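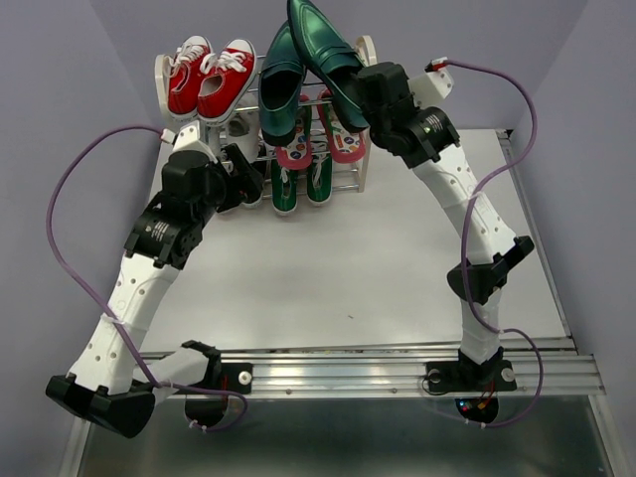
How to mix and give oral rehydration solution to a child at home

By Gönül Kurtuluş, community health nurse
Last checked 2022-12-28

Use these steps for a child over six months who has diarrhoea and is still alert and willing to drink. Babies under six months should be seen by a doctor or nurse the same day.

What you need
Oral rehydration sachets from the pharmacy
A clean measuring jug
Drinking water, boiled and cooled if you're not sure of the supply
A teaspoon or an oral syringe

Step 1. Wash your hands with soap and dry them on a clean towel.

Step 2. Read the packet. Brands need different amounts of water, so measure what yours asks for. Don't guess with a cup.

Step 3. Tip in the whole sachet and stir until the powder is gone. Don't split sachets, and don't add sugar, salt, juice or cordial.

Step 4. Give small sips often. A teaspoon every minute or 2 is enough to begin with. If your child vomits, wait ten minutes and start again more slowly.

Step 5. Cover the jug and put it in the fridge. Throw out what's left after 24 hours and mix a fresh lot.

Feeding
Keep breastfeeding. Older children can eat their usual food as soon as they want it. Leave out soft drink and undiluted juice, as the sugar can make diarrhoea worse. Don't give medicines that stop diarrhoea unless a doctor has told you to.

When to get help
Go to the clinic or emergency department if your child:
is very sleepy, floppy or hard to wake
has sunken eyes, or cries without tears
has passed very little urine
has blood in the poo
keeps vomiting and can't hold down sips
has a high fever or strong belly pain

Take the packet with you and tell staff when your child last drank and last had a wet nappy.

Families near Tindall can pick up sachets and a syringe at the clinic's front desk during opening hours. The mixing card is also on the noticeboard beside Room 2.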